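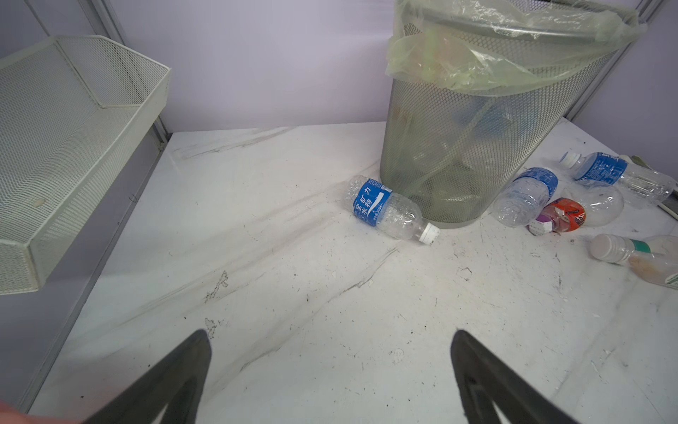
The view from the wrist camera at Ellham: a mesh bin, a green liner and the bottles still to be picked up.

Clearing bottles off a table and into a bin sounds like a job for the arm. At Ellham, where Jellotley has its test room, most of the effort this July has gone into the software that decides what the arm should do next.

The program is called Ovemon. It takes pictures from a small camera at the wrist and splits the work into stages: find a bottle, choose a grasp, lift, carry, let go. Each stage can be run again without restarting the others.

Finding the bottle is the hard part. Clear plastic lets the surface behind it show through, and a table with grey veining gives the detector plenty of lines that belong to nothing. Early versions drew the outline of a bottle where there was only a streak in the pattern. The team now leans on caps and labels, which stand out better, and works out the rest of the shape from those.

The bin causes its own trouble. A mesh wall shows what is already inside, so Ovemon marks the whole bin as a closed area and ignores any bottle it sees there. The liner hangs over the rim in loose folds, and the planner adds 10 millimetres to the height of the rim to keep the fingers clear of it.

Crumpled bottles get a slower approach. The planner tries up to 15 grasps on paper, as it were, before it picks one, and if the fingers close further than expected it opens them and looks again.

Hamann, which supplies the logging tool, stores every run so that it can be played back step by step. The last batch came to 330 runs, and 101 of them have been set aside for checking by hand – mostly cases where two bottles lay close together. The next version of the planner will be tried on those first.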